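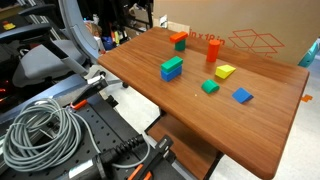 Why Foundation Dries Down Darker

A liquid foundation is matched twice, once in the bottle and once on the skin, and the two matches often disagree. A shade that looks right when it is first spread along the jaw can read deeper, warmer or grayer an hour later. Counter staff tend to call this oxidation. Formulators call it dry-down shift, and they split it into several separate effects, only one of which has much to do with oxygen.

The distinction matters to anyone buying a base product, because each effect has a different remedy. Some can be fixed with a change of primer. Others are built into the formula and can only be allowed for when the shade is chosen.

What is in the bottle

Most liquid foundations get their color from four pigments: titanium dioxide for white, and three iron oxides, yellow, red and black. Every shade in a range is a ratio of those four, sometimes with a little ultramarine or chromium oxide green to pull the undertone cooler or more olive. In a typical formula of 100 grams, the black iron oxide may be present only as a fraction of a gram, even in a medium shade. A weighing error in the black is visible long before the same error in the white.

Iron oxides of this kind are already oxidized. They do not rust further on the face. If the color of the film changes, the cause has to be looked for in how the pigment is arranged, what surrounds it, and how much light the film sends back.

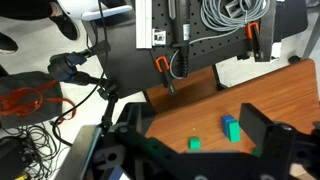

Green and blue cubes on a wood-grain surface.

Loss of volatiles

The largest part of the shift usually happens in the first ten minutes. A long-wear foundation carries a good deal of water, volatile silicone or light hydrocarbon, all of which leave the film after application. The pigment stays. The film becomes thinner and more concentrated, and scattering at the surface changes as the liquid layer disappears. In deeper shades the result is commonly a small drop in lightness and a rise in chroma. In very fair shades, where titanium dioxide dominates, the drop is smaller.

Tineke Bosman, who runs shade development at Wuyts, a contract manufacturer in Falton, measures this on coated card before any product goes on a person. A drawdown bar lays down a film of fixed thickness. A spectrophotometer reads it wet, then again at set intervals.

"The card gives us the formula's own shift," she says. "It has no sebum, no heat and no sunscreen under it. If the card moves a lot, there is no reason to go to skin yet."

Her group works from a paper archive of 803 drawdowns, stored flat in drawers and reread each August to check for fading. Each card records the pigment lot, the dispersing equipment and the time of each reading. The building is a former starch works dating from 1863, and the archive is kept on the north side, where the temperature varies least.

Wetting by skin oil

The second effect is slower and depends on the wearer. Dry pigment looks lighter than the same pigment wetted with oil, in the way that dry sand looks lighter than damp sand. Air between the particles scatters light strongly. When sebum fills those gaps, scattering falls and the color appears deeper and more saturated.

Manufacturers limit this by coating the pigments. A silane or silicone treatment makes the particles resist water and spread evenly in the silicone phase. An amino acid treatment gives a softer feel and holds better to skin. Fluorinated coatings, which repel both oil and water, were widely used for this purpose, but many brands have moved away from them. The replacements are good against water and less uniform against oil, and some users of reformulated products have noticed more darkening across the nose and forehead than before.

Absorbent powders such as silica and starch delay the effect by taking up sebum before it reaches the pigment. Their capacity is limited. Once full, they become partly transparent themselves, and the shift then arrives fairly quickly, usually in the middle of the day. 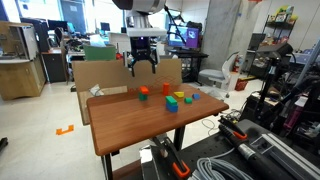
An upright orange cylinder beside a yellow triangular prism.

Flocculation and streaking

A third cause lies in the dispersion. Pigments must be milled or sheared until the clumps separate, and they must then stay separate. If one of the iron oxides is less well stabilized than the others, it regroups in the bottle or during spreading. Rubbing breaks the clumps up again and releases color that was hidden inside them. The rubbed area then differs from the area that was only patted on.

The standard test is simple. A film is drawn down on card, left until tacky, and a small patch is rubbed with a fingertip. If the patch turns redder or darker than its surroundings, the dispersion is unstable. Bosman's group carried out this rub-out test on two base formulas, known internally as Asport and Zurar, with the same pigment ratio in each. Asport showed a clear red patch. Zurar, which contained more dispersant and had its pigments ground in ester before they were added, showed none that could be seen by eye.

For the wearer, the practical sign is a foundation that looks different when applied with a brush and when applied with a damp sponge. Shaking the bottle well will correct settling. It will not correct flocculation.

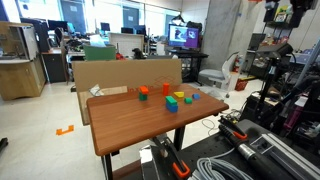
Light sources account for a good share of the complaints that remain. A shade matched under lamps of 3000 K will be judged in a warm light that flatters yellow and red and hides gray. Taken to a window, the same film can look flat or slightly green. Nothing on the skin has changed. Two materials that match under one lamp and separate under another are said to be metameric, and skin and foundation are always metameric to some degree, as skin gets its color from melanin and hemoglobin and foundation from minerals.

Testing a shade

The procedure used for panel work at Wuyts can be followed at home with little change.

Apply the usual moisturizer and sunscreen and let them set fully. Place a stripe of each candidate shade from the lower cheek across the jaw, in the thickness normally worn. Leave the stripes alone. Compare them with the neck after fifteen minutes in indirect daylight, and again after three hours. Record both results.

A shade that matches at fifteen minutes but has deepened at three hours is being wetted by oil. A mattifying primer or a light layer of set powder may hold it. A shade that is already too deep at fifteen minutes is showing its own dry-down, and a lighter shade should be tried in the same undertone. If the stripe has turned orange without becoming noticeably darker, a more neutral undertone at the same depth is the better choice.

Sunscreens with a high zinc oxide content can lighten the result and add a faint violet cast, so the test should be repeated when the sunscreen is changed. The same applies after a reformulation, even where the shade name on the bottle has stayed the same.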